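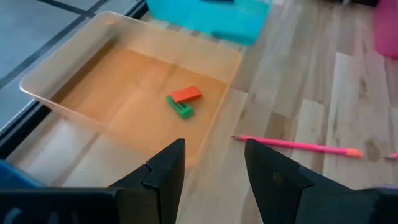 The small parts bin on the sorting table, with two blocks remaining in it.

May 12, 2026

The inventory of the activity room continued today, this being the second day given over to it. The doors were opened at the usual hour and the morning group was received in the reading room instead, so that the tables could be left as they were from the previous afternoon. Families had been informed by a note sent home on Friday, and no complaints were received at the desk.

The order of work was the same as before. Each bin was brought from the shelves, emptied onto a cloth, checked against its card and returned. Building blocks were taken first, then the puzzles, then the drawing materials. The Astudell cupboard, which was to have been done yesterday, was completed before ten. Its lower shelf is bowed and should not carry the heavy boxes any longer. These have been moved to the floor beneath the window until a decision is made about a replacement.

The building blocks required most of the morning. The large set is listed at 555 pieces on the card dated last September, and the count today came to 18 fewer. Some of the difference may lie in the Canpolat set, which is of nearly the same size and has for some time been mixed with ours. It was agreed that pieces would be separated by shape only. Sorting by color was tried last year and abandoned after the second week, as the children do not build by color and the bins were in disorder again within days.

The peach-tinted bin was used for pieces that could not be placed at once. By the end of the morning it held an orange-red block and a green one, the first lying partly across the second. The orange-red block is plain and flat, of the domino type, and may belong to the counting game. The green block has a recessed slot in its top with raised ridges, and does not match anything on the present cards. An inquiry will be made with the Cilus branch, which received part of the same donation and may hold the remainder of that set. Until an answer is received, both blocks are to stay in the bin and the bin is to stay on the table.

Pencils were the least satisfactory part of the day. The card calls for 100 in the general supply, and that number was reached only by including those too short to be held comfortably by a small hand. The short ones have been put aside for the office. The sharpener fixed to the end of the bookcase is loose again and was tightened, though the screw no longer holds well – a longer one is needed.

Lunch was taken in two shifts. The afternoon group was smaller than expected on account of the rain, and was allowed the use of the rug area, with the train track and the two baskets of animals that had already been checked. The children were told that the tables were in use. They kept to this very well, apart from one attempt to add a giraffe to the puzzle shelf.

The puzzles were completed by three. Of those examined, the map puzzle lacks two pieces along the coast, and the farm puzzle lacks its corner. Both will be kept until the end of the term and then withdrawn if the pieces have not been found. The older puzzles in paper boxes were moved to flat trays. The boxes had split at the corners and had been mended with tape more than once.

The question of labels was raised again. The present ones are written by hand and are fading on the side toward the window. Printed labels with a small drawing of the contents were proposed, so that children who do not yet read can return things to the right place. The Urix room has had such labels since the winter and reports fewer mixed bins. An order for 100 blank cards will be placed this week. The drawings can be made here.

The following matters remain open:
Replacement of the lower cupboard shelf.
Return of the Canpolat pieces, once separated.
A longer screw for the pencil sharpener.
The wheels on the book cart, which were not looked at today for lack of time.

The tables were wiped down at half past four, except for the sorting table, where work will resume in the morning. The cloth was shaken out in the yard during a break in the rain. Two more beads and a button came out of it, and these were entered on the card for the sewing box – the button with a question mark.

The room was locked at five. The musical instruments are first on the list for tomorrow, and the morning group will again meet in the reading room.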